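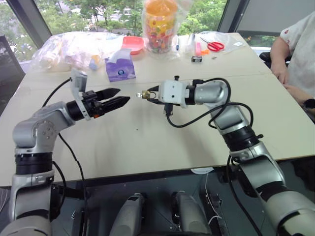

Gripper trials at Giltdale, week two

We are now well into the second week of trying out grippers on the two-arm setup in the Giltdale office, and I promised everyone an update before December got away from us. So pour yourself a coffee, this may run on a bit!

The short version is that we still haven't picked a winner. The longer version is that the two ends are good at such different things that we've stopped arguing over which is better and started arguing over which arm each one belongs on. At the moment the left arm wears the black gripper with the tapered fingers and the right one has the white housing with the short jaws, and the job we keep coming back to is the handover. The right arm holds up a little bulb with a brass-colored body, the left one comes in to meet it, and we all lean forward in our chairs.

We have 207 handovers logged so far. The plan is to reach 704 before we write anything up for the Mutness folks, who have been very patient with us (thank you, and yes, we got your email). The first 100 were done at the slow setting on the Trakska controller, and the next 100 at the slow setting on the MacBrayne one, so that we'd have a fair pair to put side by side. The MacBrayne stops more gently. The Trakska is a good deal easier to set up on a Monday morning, and I'm afraid that has counted for more than it should.

The small camera on the left wrist has earned its keep, too. I was a doubter, having wanted to spend the money on spare fingers, but lining up on something as small as a bulb is so much nicer with a close view of it. Cables are still our main headache, especially the loops at the right wrist, and if anyone has a tidy way of routing them that still lets the wrist turn all the way, please come and show us.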